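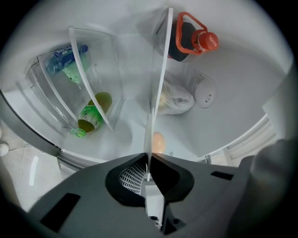 The rule about eggs was number 15, and Trudy Kerslake had written it herself, in the winter the Molstead house opened, on the back of a feed store receipt that was still taped inside the cover of the binder. It said: Open it, look, and wait for one full breath before you reach. She had meant it for eggs, and later it got stretched to cover fruit and glass and anybody's leftovers, but the new people still called it the egg rule, and Brayan Salazar, who was on his second day, thought it was the silliest thing he had ever been asked to do with a gripper in his hand.

"A breath," he said.

"A whole one," said Trudy. "In and then out again. You'd be surprised how many people only do the first half."

She was sitting on the step stool with her coffee, the way she sat through everyone's second day, and her knees were bad and the tile was cold and she wouldn't have been anywhere else. Brayan opened the refrigerator door and held the gripper low, and he breathed in, feeling foolish, and breathed out.

"Now tell me what you'd touch first."

"The black bottle. The one with the orange loop."

"Why?"

"It's easy. There's a handle on it."

"And what's between you and it?"

He looked again. There was the egg, of course, light brown and half hidden, sitting just where the back of his wrist would have gone by if he'd reached the way he'd been about to. He didn't say anything for a while. Trudy, who had raised two sons and trained more people than that, let him not say anything.

The binder had 136 rules in it by then. Yaneth Huaranga, who ran the Villca program from a desk upstairs and was fond of Trudy and a little afraid of her, had been trying for most of a year to get it down to a page. She had a good reason, too. The robots at the other end learned from what the people here did, movement by movement, and the people at the Troltdale house did things differently, and the ones at Wident differently again. Somewhere a poor machine was being taught three ways to shut a drawer. A standard ought to be short enough that everybody would read it. Trudy agreed with this completely and had so far given up four rules, one of which was a duplicate.

"You're allowed to be slow," she told Brayan now. "That's rule two. People come in here thinking they've got to be quick and smooth like a fellow on television. But whatever you do, it's going to do. If you bump the egg and keep going, then that's how a person gets a bottle out of a refrigerator, as far as it knows. It hasn't got a grandmother to tell it any better."

"Did you?"

"Did I what?"

"Have a grandmother to tell you."

"Oh, goodness," said Trudy, and she laughed and had to put the coffee down on the floor. "I had one who'd have made 136 look like a grocery list. She kept hens. You could not walk across that kitchen without being told how. In 2007, when we sold the place, I found her egg basket in the attic, and I'll tell you, I stood there with it and I breathed in and out before I picked it up, with not one egg in it and her gone all those years."

Brayan thought about that. His own grandmother, Mercedes Llanos, would carry eggs home in her coat pockets, one on each side, and walk like a queen the whole way so as not to knock against anything, and he had walked beside her being a king. He hadn't thought of it in a long time. He told Trudy, and it took him longer than he meant it to, because he wanted to get the coat right.

"Well, there," she said. "She'd have passed the second day."

He turned back to the refrigerator and took his breath again. Then he brought the gripper in from the right, high up and a good deal slower than he wanted to, and closed the fingers on the orange loop.

Upstairs, Yaneth had come to rule 15 in her draft. She had crossed it out that morning and written "Assess the workspace prior to contact," and she read this over a couple of times with her chin on her hand. Then she went looking for an eraser.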